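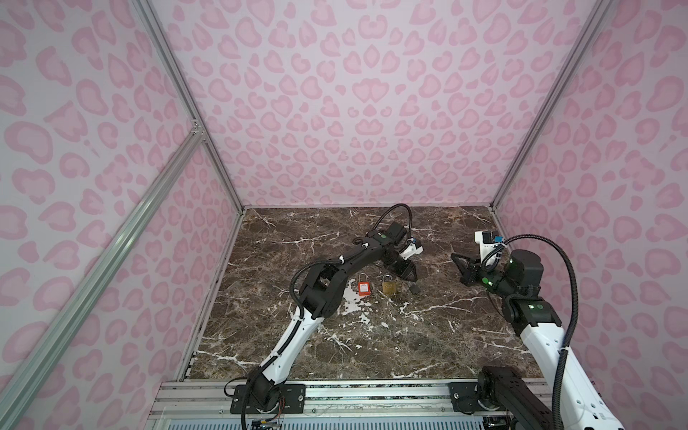
Two padlocks on brown marble, with pink leopard print behind.

Meifang Lei: Slow Songs for Fast Rooms

7/31/26

Meifang Lei has a way of answering a question by going all the way around it first, stopping to admire something on the far side and then coming back to you with a smile, by which time you have usually forgotten what you asked. We had planned on an hour. It was closer to three by the time we hung up, and I had learned a good deal about rice cookers, night buses and the right way to store cassettes, as well as quite a lot about Tindosano, her third album and the first to come out on Fludo.

It's a lovely record, and a stubborn one. There are eight tracks spread over 36 minutes, almost all of them built on a kick drum so soft you feel it more as a change in the air, with long organ chords leaning over the top. People who know her from the harder club tracks she puts out as Lü may wonder for a while if they've been handed the right file.

"I did wonder if I should put a note in with it," she says, laughing. "Dear friends, please don't worry, the drums are in there, they're just sitting down. But then I thought, no, people have ears, let them find it. And if they don't like it there's a new Lü twelve-inch coming in September, and that one is very rude."

The two names used to be kept well apart. For years she would finish a club track, put the whole project on a separate drive and not touch anything else for a month (she calls this "changing the sheets"). The wall came down when she was mixing the title track and found that the bass part she needed was sitting in an old Lü session, playing at 120 beats per minute under a racket of claps. She slowed it until it was barely moving and left it there.

"It was the same tune! I had written the same tune twice, once for dancing and once for washing the dishes. I was a bit embarrassed, and then I was very happy, because it meant I could stop pretending to be two people. I was getting tired of one of them anyway. I won't say which."

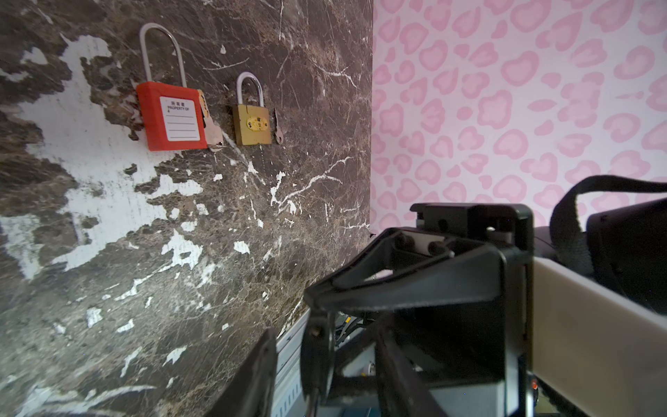 The room in Mirkell

Most of Tindosano was written in Mirkell, where Lei moved three winters ago after a long stretch of living out of friends' spare rooms. She talks about the place with real fondness, about the bakery that opens at five and the hill that ruined her bicycle. Her studio is upstairs, with a low ceiling and a floor that creaks in the key of D, or so she claims. You can hear it at the very end of the fourth track, if you turn it up.

She has an organ there that came from a chapel sale, with two dead keys she has never had fixed. Every chord on the album had to be worked out around them, and I suggested that this must have been maddening.

"Oh, it was, for the first week. I would reach for the note and get a click. But then my hands learned to go somewhere else, and the somewhere else was nicer. If I had to play those pieces on a good organ now I'd be lost. I'd keep finding notes."

Then there are the tapes. Lei has been making field recordings since she was a teenager, and the collection now runs to over 2,000 of them, mostly unlabeled. There's rain, of course, and traffic, and plenty of people talking in other rooms. For this album she gave herself a rule that she could only use the first tape she pulled out on any given morning, whatever was on it. That is how an argument over parking came to run underneath "Paper Lantern, Second Floor," stretched out until it sounds like a choir warming up a long way off.

"My mother heard that one and said, what beautiful singing," Lei says. "I haven't told her. She'll read this, I suppose. Hello, Ma."

Fludo, to its credit, seems to have left her alone. She sent the label a rough version with an apology attached and got back a two-line reply asking what color she wanted the sleeve. She asked for gray, changed her mind, asked for a different gray, and ended up with green, a story that took her a good ten minutes to tell and that I enjoyed every bit of.

I asked if she ever worries about doing too much. Besides the album and the Lü record there is a score for a dance piece, a radio show she does when she remembers to, and a set of remixes she describes as "late, very late, please don't print how late."

"I worry when I'm doing one thing. One thing gets so heavy! You pick at it and pick at it. If there are four, they take turns being the problem."

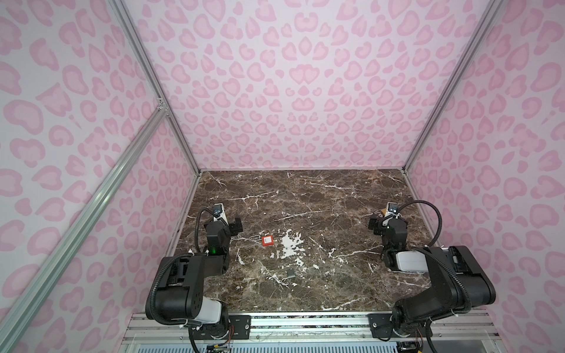 One listener wrote under the first single that it was pretty enough but that nothing happened in it until the last minute, and that by then the bus had come. I read this out to Lei a little nervously, and she clapped her hands.

"But that's perfect, that's where it's for, the bus stop! I'd like to know which bus. Some of them I've waited for so long I could have put out a double album."

She did think about moving the change forward, she told me. There was a version of the single where the melody came in after the second verse of organ, and she played it to a few people who all preferred it. She slept on it, went for a walk up the terrible hill and put it back where it was. The melody needed to sound as if it had been in the building the whole time and had just come down the stairs, and it couldn't do that if it hurried.

She isn't sure yet how any of it will work on a stage. The chapel organ can't travel, and she is shy about the idea of miming to her own chords. For now the plan is a small set of shows with a borrowed keyboard, two cassette decks and the house lights left halfway up, so people can see where to put their drinks. She has promised herself not to speed anything up, even if the room gets restless.

"I will, though," she says. "Somebody will shout for a Lü track and I'll have it on the drive, and my hand will just go."

Tindosano is out now on Fludo.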